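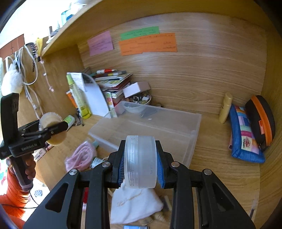

Notice of Correction

The Office of Records at Mestport wishes to correct its register for the parish of Telta, where the number of residents has been given as 1,000 since the last survey. The correct number is 809. The Office regrets the error and sets out below the manner in which it came about.

In August the post of Deputy Registrar fell vacant and was filled by Miss Eilidh Cruickshank, formerly of the harbor tax desk. Among the papers handed to her was the Telta return, prepared by her predecessor, Mr. Calum Baxter. The return was complete, signed and in good order. Miss Cruickshank observed that 191 of the persons named in it had no recorded date of birth, paid no water charge and had not once written to the Office to complain. She considered the last point to be decisive and requested leave to travel.

Leave was granted for 2 days. She remained for 8.

Her report states that Telta consists of one long street, a chapel, a ferry landing and a large number of houses that are kept aired and swept but in which no one lives. At each of these she knocked, as the rules require, and at each a neighbor came out to answer on behalf of the household. Mrs. Skye Moncrieff answered for eleven persons. She was able to give their trades, their tempers and the state of their knees. When asked where they could be found, she replied that they had gone out on the Evangelista.

The Evangelista was a passenger ferry. She left the landing at Telta at twenty minutes past six in the evening, thirty-one years ago, and did not reach Mestport. The Office holds a file on the matter, which was closed.

Mr. Baxter was invited to explain his return and did so in writing. His letter is entered here in full.

"Sirs: I was told to record every person who belonged to the parish. I asked at the doors and wrote down what I was told. The total came to a round number and I was pleased with it. I have since learned that my mother's brother was number 412. Yours faithfully, C. Baxter."

The Registrar, Mr. Blair Gourlay, has ruled that a resident must be capable of residing. The names have accordingly been struck from the register, and the grant for the ferry landing has been reduced in proportion. Mr. Yichen Lei, clerk of the parish, has lodged an objection. It bears 1,000 signatures, many in the same hand.

Miss Cruickshank was directed to return to Telta and serve the notice of correction at each address affected. She reports that this has been done. The notices were accepted at the door, and in several houses she was asked to sit down and wait, as the person concerned was expected back for supper.

She has asked for a further extension of leave. The Office is considering the request.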